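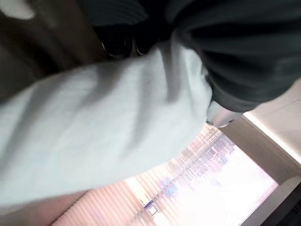
Write the Stop Rule Down Before You Buy the Arm

Opinion
8 May 2025

Most small companies that bring in a robot arm to handle cloth have a safety binder. I have read a good many of them. They cover the fence, the emergency stop, the lockout tags and who is allowed to hold the teach pendant. Very few of them say what the arm should do when it can't tell what it is holding.

That gap matters more with fabric than with almost anything else. A metal bracket has one shape. A sleeve has a new one every time it is picked up. It folds over the fingers, slides under another garment and blocks the wrist camera. The people who write the rules are usually thinking of the bracket.

I spent part of last June at Nadow, a garment rental business that was trying out a sorting cell built by Wesevon. The cell logged 3,182 picks while I was there. In 449 of them the wrist camera lost a clear view of the grip point at some stage. The arm carried on in nearly all of those cases, at the same speed, because no one had told it to do anything else. Nobody was hurt. A few linings were torn, and the floor staff learned to step in and tug things free while the arm was still moving.

The last part is what should worry managers. The written procedure said no hands in the cell during a cycle. The floor procedure, the one people really followed, said hands in whenever something snagged. When those two drift apart, the written one is no use to anybody.

My view is that every cell handling soft goods should have a blocked-view rule, and it should be on paper before the purchase order goes out. It can be short. If the camera has lost the grip point for more than 2 seconds, the arm slows down. If the view doesn't come back, it stops and holds, and a person clears it with the drives off. Each stop gets a line in a log, with the garment type and the cause.

Vendors will say this costs throughput. It does. Kohlhase, a laundry that adopted a rule much like this one, had 13 extra stops on its first full shift and was not happy about it. The supervisors kept the log anyway, and it showed that most of the stops came from heavy knits laid on top of thin shirts. They changed how the bins were loaded. The stops came down, although they never went away.

I have heard the other argument too – that better vision software will settle all this in a year or so. Maybe it will. Cestard, which sells one of those packages, makes a decent case for it. But a better camera still can't see through a sweater, and purchasing decisions are being made now, with the equipment on sale now.

Trade groups could help by putting a blocked-view clause in their model contracts, with the time limit left blank for the buyer to fill in. Until they do, buyers should ask for one themselves and test it at acceptance, using their own worst garments in place of the vendor's clean T-shirts.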